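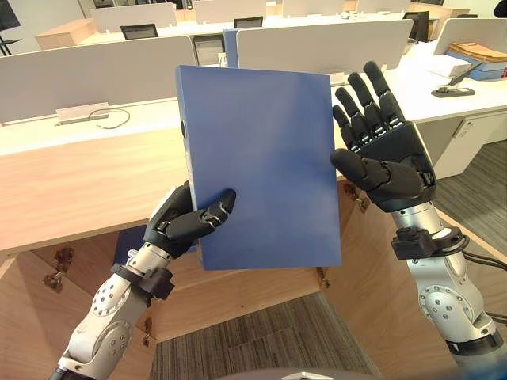

Box files or lever arch for household paperwork?

ratbridge_lil
Right, I'm finally sorting out my paperwork and I need opinions before I spend any money. At work we're all on box files, the plain blue ones with the finger hole in the spine, and I've got so used to them that I was going to buy 20 for home. Then my sister told me I was mad and should get lever arch. Who's right? It's mostly bank stuff, car stuff, school letters and a frightening number of manuals.

Wosar
Your sister. Box files are where paper goes to die. You chuck it in, the spring clip comes down on it and you never find it again. With lever arch you can at least flick through.

pondlife166
Disagree! Lever arch means punching everything, and I will not punch a passport application or a birth certificate. Box files for anything awkward, all day long. Mine have been on the same shelf for 18 years and only one has lost its catch.

Wosar
Plastic pockets exist, you know.

pondlife166
And they slide about and stick out past the dividers so you can't read the tabs. No thanks.

Villa_Tim
Do you really need 20 of anything? We did the loft in April and most of what we'd kept was rubbish — gas bills from two houses ago, that sort of thing. Sort first, buy after. We ended up with four box files and a small drawer.

ratbridge_lil
Fair point Tim, I did get a bit carried away. Has anyone used the Brimine ones? They're on offer near me but I can't tell from the listing how deep they are.

brackenhill
I have two. Decent enough, lid shuts properly, but measure your shelf first. Mine were too tall for the cupboard and now live on top of it, looking untidy. Also write the label before you stick it on the spine (ask me how I know).

Wosar
Still say lever arch. I've got getting on for 3000 sheets in mine and can find any of them in a minute.

pondlife166
Timed that, have you?

ratbridge_lil
Ha. OK, I'm going to start with a big sort on the kitchen table and get six box files. The manuals can go in a carrier bag for now — don't tell my sister.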